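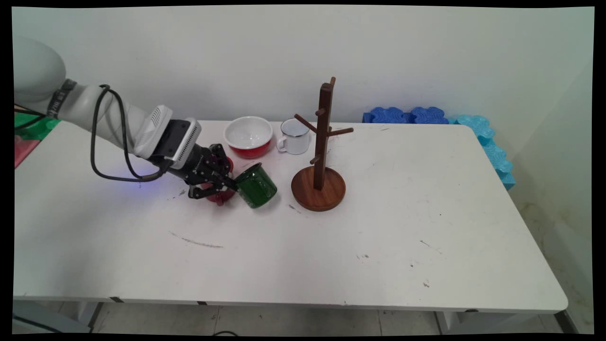

Kitchen > Storing & Caring > Mugs and Mug Trees > Your Questions

Updated in March by the Sollascombe shop desk

We get a lovely lot of mail about mug trees, far more than you'd expect for a post with a few pegs on it, so we've gathered up the questions that come in most often and answered them as fully as we can. If yours isn't covered, do write in. We read everything, even if it takes us a little while in January when half the shop is at the beach.

Which mugs can I hang on a wooden mug tree?

Most of them, as long as the handle slips over the peg easily and you don't have to push. Enamel mugs are a pleasure because they weigh so little. Glass is fine too, but go gently, and leave enough room that it can't knock against its neighbour when you reach past for your favourite colour in the morning.

My tree leans when I load it. Is it faulty?

Probably not! Pegs that sit at different heights and angles pull in different directions, so try hanging your first two mugs on opposite sides and keep the heavy ones low. We tested the Gostden tree with 2,000 grams of mugs shared around its pegs and it stood quite happily, but the same weight all on one side is asking a lot of any base. If it still wobbles when it's empty, check that the bench is level, then get in touch and we'll sort you out.

Should mugs be dry before they go on?

Yes please. A drip or two won't hurt, but water that runs down the post and sits around the bottom will dull the finish over time and can leave a ring. Stand them on a tea towel while you put the rest of the dishes away.

How do I look after the wood?

Wipe it with a barely damp cloth, dry it straight away, and rub in a little food-safe oil whenever the colour starts to look tired. Twice a year does ours. Never the dishwasher, and never a soak in the sink.

There's a chip in the rim of my enamel mug. Can I still drink from it?

We'd retire it from drinking, I'm afraid, as the edges can be sharp and more may flake away. It will make a very cheerful pot for pens or a bit of parsley on the windowsill. A chip on the outside near the foot is mostly a matter of looks, though dry it well so the steel doesn't rust.

How do I get grey scuffs off a white table?

Try bicarb soda mixed to a paste with water, on a soft cloth, and test a hidden corner first. A lot of marks are rubbed off from the bottoms of mugs and bowls, and those often lift. Proper scratches won't, and at our place we've learned to live with them.

Do you sell the pieces separately?

We do. The Uluvham enamel bowls and the Lý glass mugs are all sold singly, and you're welcome to mix colours. Orders over $64 go out with free postage.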